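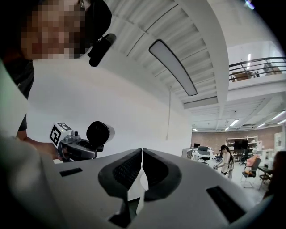 Figure 6.1 Black cap and dark clothing, with a pale wall behind.

Chapter 6
Malting

6.1 Purpose of malting

Barley as harvested is poorly suited to brewing. The starch is held inside small granules, the granules are embedded in a protein matrix, and the cells that contain them are enclosed by walls rich in beta-glucan. The kernel also lacks most of the enzymes needed to turn starch into sugar. Malting corrects these conditions by allowing the kernel to begin growing and then stopping the growth by drying.

The process has three stages: steeping, germination and kilning. This chapter treats them in that order. Roasted and other specialty malts are covered in Section 6.6, and the reading of a malt analysis sheet in Section 6.7. The mash itself is the subject of Chapter 7.

6.2 The barley kernel

Three parts of the kernel concern the maltster. The embryo, at the base of the kernel, is the living plant. The endosperm is the food store and makes up most of the weight. The aleurone layer, a thin band of living cells around the endosperm, produces enzymes when it receives a hormonal signal from the embryo. The husk protects the kernel during handling and later forms the filter bed in the lauter tun.

Barley is classed as two-row or six-row according to how many rows of kernels develop on the head. Two-row types generally have plumper, more even kernels and a higher extract. Six-row types tend to be higher in protein and enzyme potential. The worked problems in this book use the two-row variety Lindis unless stated otherwise.

6.3 Steeping

Steeping raises the moisture of the kernel to the level at which growth can proceed. The grain is covered with water, drained, left to stand in air, and covered again. The air rests are necessary: the embryo respires as soon as it is wetted, and it will be damaged if oxygen runs short or carbon dioxide collects in the bed.

Water enters mainly at the embryo end and moves slowly toward the tip. Uptake is fast at first and then levels off. It depends on water temperature, kernel size, protein content and variety. Large kernels steep more slowly than small ones — one reason for grading barley before it enters the steep.

Worked example 6.1
A pilot batch of 200 kg of Lindis barley enters the steep at 12% moisture. By the end of steeping it has taken up 122 kg of water. Find the final moisture, ignoring losses of dry matter.

Water in the barley at the start is 0.12 × 200 = 24 kg. Dry matter is 200 − 24 = 176 kg. Total water after steeping is 24 + 122 = 146 kg, and total weight is 322 kg. Final moisture is 146 ÷ 322 = 0.453, or 45.3%.

Note that moisture is stated on the wet weight. Dividing by the dry matter gives a different and much larger figure, and is a common source of error in student reports.

In practice some dry matter is lost to respiration and to leaching into the steep water. Both losses are small at this stage and are taken up again under malting loss in Section 6.5.

The end of steeping is judged by moisture and by chitting, the appearance of the white root tip at the base of the kernel. Uneven chitting points to mixed lots, poor air supply or remaining dormancy. Dormant barley will not germinate evenly even when its moisture is correct, and should be stored longer before use.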